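The shop counter project: your questions answered

Last updated 10 April 2024

I get a fair few emails about this work, mostly from students and mostly asking the same things, so I've finally put the answers on one page. I'm Funmilayo, and I look after the shop counter tasks in our group at Tramside. If your question isn't covered, write to me and I'll add it (eventually!).

What are you trying to find out?

Whether a two-armed robot that has learnt from people can cope when you change the order of the job. We teach it to serve snacks from a counter. Then we ask for the same snacks in an order it was never shown, or with things moved along a bit, and see how it gets on. The method has a name, Skoryk, which was my colleague Osaze Uzor's idea, and no, it doesn't stand for anything.

What's different about the method?

Most of the systems we started from look at the cameras, guess the next short burst of movement and do it. Ours does that too, but it also has to say which bit of the job it thinks it's on: reaching, holding, lowering, letting go. We call those stages. If the stage guess wobbles, the arm slows down and looks again before carrying on. It's a small change and I was pretty sceptical when Osaze first drew it on the whiteboard, but I've come round.

Do you tell it what the stages are?

Only in the training data. Lizeth Espinoza and I marked up the recordings by hand over most of February, and I still see stage boundaries when I make toast. At run time it has to work them out for itself.

How many demonstrations does it need?

We recorded 19 for each item. I'd love to say we picked that number cleverly, but that's where we'd got to when the arm time ran out. Somtochukwu Haruna later retrained everything on 12 each and the results dropped, mostly on soft things. With six it was hopeless.

Why sandwiches?

Because they're horrible! A tin or a box keeps its shape, so if your grip is slightly off you often get away with it. A sandwich squashes, the film on it creases and catches the light, and the thing you learnt to hold from one side looks completely different from the other. If a method only works on boxes I'm not very interested in it.

What does the robot see?

There's a fixed view of the whole counter and there are close views from the wrists. All of them go into the model together, at the same moment, with no cropping.

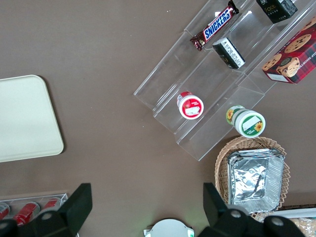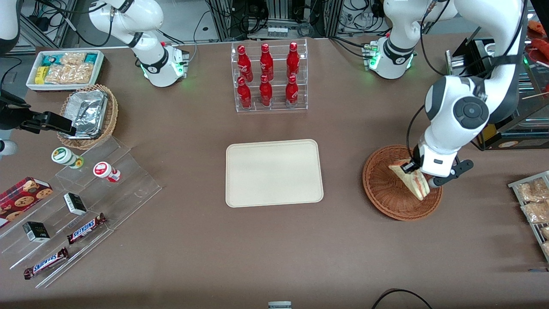
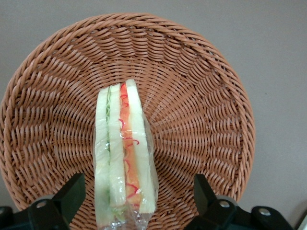

Does it need all of those views?

We tried taking them away one at a time. Without the wrist views it could still get to the right area, but the last little bit of the grasp went to pieces. Without the fixed view it was fine close up and useless at deciding where to go next. The stage guesses suffered most without the wrists, and that surprised me, as I'd assumed the big view would be doing that work. Elspeth Lindsay has a theory about it involving how much of the wrist view a held item takes up. She's writing it up separately, so I'll leave that to her.

So how well does it do?

Better than our baseline on changed orders, and pretty much level with it on the orders it was taught. I'm being a bit vague on purpose, as the full table is in the paper and I don't want a half-explained percentage wandering about on its own. The gap is widest on soft items and narrowest on boxes, so if boxes are your thing you may not get much from switching.

What goes wrong?

Plenty. These are the ones we see most:

Letting go too early, with the item still above where it's meant to land.
Deciding it has picked something up when the fingers have closed on nothing.
Getting stuck between two stages and dithering, sometimes until the time limit.
Shiny packaging. All shiny packaging.

The dithering is the one I'd most like to fix. Slowing down when unsure is the whole point of the method, but there's nothing in it at the moment that says "right, that's long enough, pick one". Somtochukwu has a version with a sort of patience timer. It's promising on the taught orders and I haven't seen enough of it on the others to have an opinion.

How do you decide if a run counts as a success?

Two people watch each run and score it separately, and neither knows which version of the model is running. The item has to end up in the right place and stay there after the gripper lets go. A squashed sandwich gets its own mark on the sheet. We argued for ages over whether squashed should mean failed and ended up reporting it both ways.

Will it work on my robot?

I don't know, sorry! The group at Lomdale has been trying it on a different pair of arms and had to redo the camera set-up before anything sensible happened. My advice is to get the plain version working first, then add the stages.

Can I have the data?

Yes, once we've finished checking the labels. Lizeth found a batch where "lowering" and "letting go" had been swapped (my fault) and we're going back through the rest. The code will go up at the same time.

Can I come and see it?

We do visits at the Flurham site when the arms aren't booked. Email me with a couple of dates and say if you'd like to try driving the arms yourself, as that needs a longer slot.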